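Jarbridge counts its mugs, and there are a lot of them

JARBRIDGE — The town library's mug amnesty closed in February with 1,616 mugs handed in, which works out to more than one for every two of the town's 3,000 residents and leaves the library with a back room it can no longer walk through.

The idea was modest. The library café, which reopened last fall in the old map room, had been serving coffee in paper cups and wanted to stop. A notice went up by the front desk asking people to bring in any mug they could spare. The café hoped for 145, the number that fits on its shelves if the teapots are moved to the windowsill.

It passed that figure before lunch on the first morning.

"I thought people would have to be talked into it," said Vasanthi Gowda, who runs the café and wrote the notice. "One man left six on the desk and was back in his car before I could say thank you. I think he was afraid I'd change my mind."

The rules were short. Mugs had to be whole, clean and free of anything that couldn't be read aloud at story hour. Chips were turned away, although several turned-away mugs reappeared in the book return overnight, along with a gravy boat. The library has since taped a polite sign to the book return.

Donors were asked to fill out a card saying where each mug came from. Most left it blank. Among those who did not, the leading answer was "work," followed by "don't know" and "my sister." A surprising number came from Futent, the payroll software company that had an office on Mill Street until three years ago and seems to have marked every company event, including its departure, with drinkware. There is also a strong showing from the Plulodham County Fair, whose mugs for one year carry the wrong year.

Gowda's own view is that the typical household uses the same two or three mugs and keeps the rest out of a vague sense of duty. They get turned over so the dust stays out, pushed to the back, and left there until somebody moves.

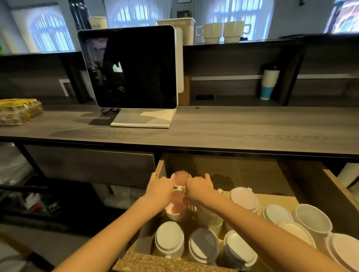
So how many mugs does one kitchen need?

Two for each person in the house, plus four for company, according to the leaflet the library printed for the amnesty.

The leaflet has not been universally accepted. A letter to the library board called the figure "arbitrary" and pointed out that it makes no allowance for soup. Another resident asked whether a mug that holds pens counts toward the total. The board took up both questions at its last meeting and ruled that pens are exempt. Soup was put off until spring.

As for the mugs themselves, the café has picked its 145 and is already using them. Regulars have begun to have favorites, and there has been some early arriving. The most wanted so far is a brown one with a thumb rest, which leaves the shelf at 8 a.m. and is seldom seen again before noon. Gowda has declined to set up a reservation system.

Some of the others are spoken for. The middle school has asked for enough to stock its teachers' lounge, and the Grange hall will take a few boxes for its pancake suppers. A coffee roaster in Machala Heights, across the river, offered to haul away whatever was left, then came to look at it and asked for a week to think.

That still leaves most of the back room. The library plans to hold a sale on its front lawn once the ground dries out, with mugs at a quarter each or five for a dollar. Anyone who gave mugs to the amnesty is welcome to shop, and Gowda said a few donors have already been in to ask whether theirs could be set aside.

The gravy boat will be sold separately. Offers can be left at the front desk — please, not in the book return.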